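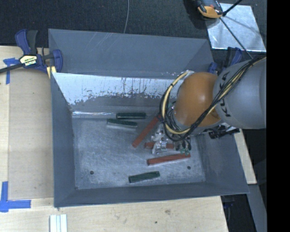 When does the new evening library service in Grinia begin? It starts in September, at the Elevwood branch first, with the Dhillon Street branch following once its new entrance is finished.

Grinia Libraries extends opening hours at two branches

Aug 19, 2025

Grinia Libraries has confirmed that its Elevwood and Dhillon Street branches will stay open until nine in the evening under a scheme funded for the next two years. The longer hours follow a public consultation held in the spring, to which 369 residents replied. Most asked for later closing, and many said they could not reach a branch before the present closing time of half past five.

Staff will be on duty at Elevwood until 7 pm. After that, members aged 16 and over who have registered for evening access may enter with their library card and a personal code. Borrowing, returns, printing and the public computers will all be available. The local history room will close at the usual time, as its collections can be consulted only with a librarian present.

Registration is free and takes the form of a short visit to the branch, during which members are shown the self-service desks, the fire exits and the help telephone. Members under 16 are welcome in the evening with a registered adult.

"People told us plainly that they wanted to use the library after work," said Kiyoshi Hamada, Head of Library Services. "We have kept the arrangements simple, and we have not reduced staffed hours at any branch in order to pay for them."

The scheme also provides 42 additional study places at Elevwood, on the first floor, in the area formerly used for the reference stacks. The reference books have moved to the ground floor and remain on open shelves. Lockers for reserved items have been supplied by Potex and will be in use from the first evening – members who choose this option will receive a message when their items are ready.

At Dhillon Street, building work on the entrance ramp and doors continues. The branch remains open during its normal hours, with access through the garden gate. A starting date for evening opening there will be published on the library website and displayed at all branches.

The service will be reviewed after some 90 evenings of opening, and the findings will be published in full. Comments may be left at any branch desk or sent in writing to Grinia Libraries, Elevwood Branch.

Notes to editors

Interviews and visits to the Elevwood branch can be arranged through the Grinia Libraries press desk. Opening hours at the remaining branches are unchanged.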